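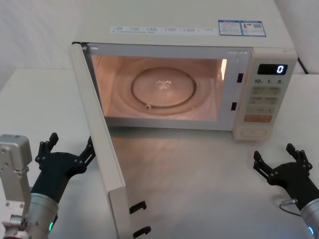

A white benchtop microwave with the door open.

Recipes have become too fussy about leftovers. I say this as someone who cooks for a living three days a week and eats the remains on the other four. Pick up almost any new cookbook and the leftovers are either ignored or turned into a second recipe that needs eight more ingredients than you have in the cupboard. Cold roast lamb becomes a pie with a herb crust. Rice becomes a salad with pomegranate. I don't want another project. I want last night's dinner again.

Jarlath Mac Carthaigh, who taught me to cook in the kitchen at Gendham, wrote the reheating at the bottom of every recipe card. It was one line, sometimes two. For the barley stew it said to add half a cup of water, cover it, and stir it once. For the fish pie it said to eat it all on the first night. I still have the cards, and I use that bottom line more than the rest.

Most home cooks I know make a pot big enough for four and sit down as two. The second meal is part of the plan from the time they buy the onions. A recipe that stops at "serve immediately" has left out half of what they need to know.
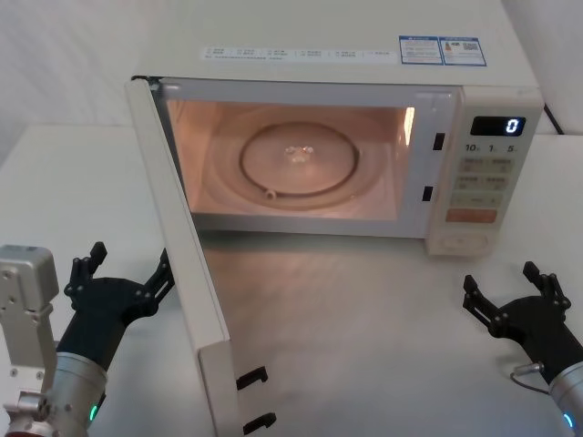
Some food is better the next day, and cookbooks could say so plainly. Curries, bean soups, bolognese and braised cabbage all improve with a night in the fridge. Steak doesn't. Neither do chips, and I have given up trying. Pasta already mixed with its sauce can be saved with a spoonful of water and a lid, but I would keep the two apart if there's room in the fridge.

The same goes for portions. I made a chicken and leek casserole in September from a book that said it served six. It came to 900 grams of meat, and we ate it for so long that I went off leeks until Christmas. A note on how it freezes would have been worth more to me than the paragraph on the author's trip to the coast. 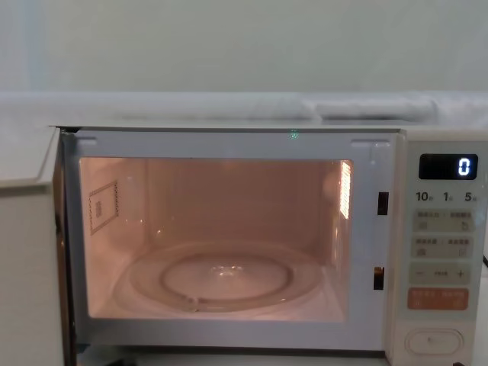

I also think we should drop the snobbery about how food gets warmed up. A low oven suits lasagne and anything with a crust. A pan is best for fried rice. For soup, porridge or a bowl of stew at lunchtime, the microwave does the job and leaves one dish to wash. Cover the bowl, go in short bursts, stir in between and make sure it's steaming hot right through before you eat it.

What I'd like from food writers is small. Put two lines at the end of each recipe, one for keeping and one for reheating. If the dish doesn't keep, say that and give me the quantities for a smaller one.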